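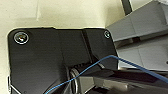

Is a hand-cranked coffee grinder worth the bother if you only make a couple of cups a day? For a couple of cups it's the best thing I've bought for the kitchen in years, and I'd have one again tomorrow.

Mine is the Trarell, made by Grellik, and I've had it since August. Before that I bought ready-ground coffee and told myself I couldn't taste the difference (I could, I just didn't want another gadget). Then my sister gave me a bag of beans from Abeysekara, the little roaster near her, and I had nothing to grind them with. I tried a rolling pin. Please don't try a rolling pin.

## What it's like to use

Lovely! You tip the beans in, put the lid on, hold the body against your ribs and turn. The handle is long enough that it never feels like hard work, even with the light roasts, which are a good deal tougher than the dark ones. One mug takes me a bit longer than the kettle does, so I put the kettle on second and they finish more or less together.

The adjustment is a ring under the body that clicks as you turn it. I use 12 clicks for the cafetière and fewer for the filter cone, and I've written both numbers on a bit of tape stuck to the bag clip. The clicks are firm and don't slip when you set it down with a bump, unlike my friend's old one, where you had to guess from the feel every time.

It weighs 413 grams on my scales with the jar empty. That's heavier than I expected and I've come to like it, though it does pull at the side pocket of a rucksack.
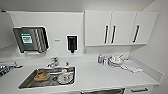
Nilmini Weerakoon wrote to me after I mentioned the grinder in my last post, and she wasn't convinced: she'd had hers for two winters, found the jar too small for guests, and had gone back to an electric one for weekends while keeping the Trarell for herself on weekdays. I can't argue with the bit about guests. If four people want coffee you'll be filling it twice, and by the second go your arm knows about it.

## Cleaning it

Easy, once you stop being scared of taking it apart. The ring unscrews, the inner burr drops out into your hand along with a spring and a washer, and you brush the lot with the little brush from the box. No water. I do mine every fortnight or so and it takes less time than washing the cafetière, which I hate doing.

The one thing to watch is the washer. It sits above the spring, and if you put it back below, the ring still screws on quite happily but the grind comes out as gravel. I did this in my first week and blamed the beans.
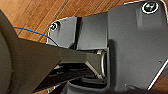
The brush sheds, I'm sorry to say. I swapped it for a clean pastry brush with the bristles cut short and that's been much better.

## Against the Jirnent

I borrowed a Jirnent for a week to be fair about it. It's slimmer, it fits in a drawer, and the jar pushes on instead of screwing, so it's quicker to empty. It's also noisier, and there was more dust in the bottom of my cup. If drawer space is your main worry, get that one and you'll be perfectly happy. I missed my Trarell by the second morning!

## Small grumbles

- The lid is a push fit and has worked a little loose.
- Dry beans make the grounds cling to the jar. A drop of water on the beans first cures it.
- The instructions are printed in tiny grey type and only cover one sort of brewing.

I've still got the rubber sleeve in the box, by the way. Some people swear by it for grip, but I found it rode up as I turned, so off it came.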